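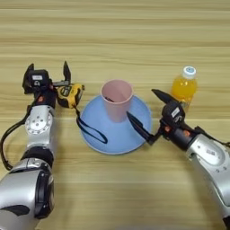

图一:双臂工作台,左夹爪旁为卷尺,台面中部为浅蓝色圆盘和粉色杯子,右夹爪后方为橙汁饮料瓶。

双臂桌面操作套件 试用期安全检查表(附意见)

套件名称:Kornbridge 双臂桌面套件
供应方:Wadeo
试用地点:Drostinitz 实训中心,二楼工作间
检查人:Rostyslav Didenko
复核人:Vsevolod Yurchenko
检查月份:九月
检查时套件累计运行:87小时

填写说明:结果分为“合格”“需改进”“不合格”和“未检”四种。意见由检查人用中文填写,供应方的中国同事也要阅读。如果我的用词不准确,请以编号为准,并与我联系。

一、台面和固定

1.1 台面平整,没有裂口和毛刺
结果:合格
意见:木台面用手摸过一遍,没有刺手的地方。

1.2 两臂底座螺栓已按规定力矩拧紧
结果:需改进
意见:左臂底座有2个螺栓没有画防松标记线。力矩是够的,但是下次检查的人看不出它有没有松动。请供应方补画。

1.3 台面上只放本次任务的物品
结果:合格
意见:本次任务用的是卷尺、盘子、杯子和饮料瓶。工具和文件请不要放在台上,哪怕只放一会儿。

二、机械臂和夹爪

2.1 外壳完整,关节盖板没有松动
结果:合格

2.2 夹爪手指安装牢固,开合没有卡住
结果:合格
意见:每个夹爪开合16次,动作顺畅。右夹爪闭合时有轻微的声音,左夹爪没有。供应方回答说这是正常的,我还是记录在这里。

2.3 夹持力限制已经设定
结果:需改进
意见:软件里可以设定,但出厂值对塑料杯太大。用户手册第6章写了推荐值,可是没有写怎样保存,重新启动以后又回到出厂值。我认为这一项应该在交货以前解决。

2.4 两臂之间有防碰撞设定
结果:合格
意见:两个夹爪同时靠近盘子时,软件会让一只臂先等待。等待的时候界面上没有提示,操作员容易以为程序停止了,然后伸手进去。建议增加一个明显的文字提示。

三、电缆

3.1 电缆没有破损,接头已锁紧
结果:合格

3.2 电缆有足够的活动长度,不会被关节夹住
结果:需改进
意见:左臂的黑色电缆在手臂外侧形成一个弯,向台边垂下以后再回到关节。请增加一个线夹,把弯收小。收小以后要重新做全行程测试,不能拉得太紧。

3.3 电缆不经过操作员的走道
结果:合格

四、任务物品

4.1 带绳子的物品,绳子不会进入夹爪或者缠住其他物品
结果:需改进
意见:卷尺有一条黑色腕带,腕带搭在盘子上面。如果夹爪抓起卷尺,腕带可能拖动盘子,杯子也可能倒下。两个办法都可以:取下腕带,或者把卷尺放得离盘子远一些。Yurchenko 同事倾向于第一个办法,我同意。

4.2 装有液体的容器已盖紧
结果:合格
意见:饮料瓶的盖子用手试过。试用期间只允许用有盖的瓶子,杯子里不可以倒液体。

4.3 夹爪起始位置与物品保持距离
结果:需改进
意见:右夹爪的一个手指伸到了蓝色盘子的右边缘上方,离杯子很近。从这个位置启动,第一个动作就有可能碰到杯子。建议在程序里增加“退回”位置,每次任务从那里开始。

4.4 没有玻璃、陶瓷或者锋利的物品
结果:需改进
意见:杯子是塑料的,没有问题。卷尺的金属尺头露在外面,边缘比较薄,放置时请戴手套。

五、急停和人员

5.1 急停按钮在操作员伸手可及的地方
结果:合格

5.2 按下急停以后两臂都停止
结果:合格
意见:先在左臂运动时试,再在右臂运动时试,最后两臂一起运动时试。三次都是两臂同时停止。

5.3 急停恢复需要人工确认
结果:合格

5.4 操作员已经接受培训
结果:需改进
意见:已有6人签字。晚班新来的同事还没有参加,在签字以前不可以单独操作。

5.5 夜间断电程序
结果:未检
意见:检查在下午进行,没有条件看晚班怎样断电。由复核人补检。

复核人意见(Yurchenko)
同意以上结果。2.3 和 4.3 请优先处理,这两项没有改好以前,速度限制保持在低档。关于 2.2 的声音,我也听了,像是导轨缺少润滑脂,请供应方寄来润滑脂的型号。另外,报价单里的备用手指写的是一副,两个夹爪需要两副,请 Wadeo 更正报价。

供应方回复
线夹和备用手指随下一批配件寄出。保存夹持力的步骤会写进新版手册,中文版和英文版一起发。等待提示需要软件部门评估,暂时不能承诺时间。

未完成项目:1.2、2.3、3.2、4.1、4.3、4.4、5.4、5.5
本表原件存放在工作间门边的文件夹内,副本发给 Kravchuk 采购部。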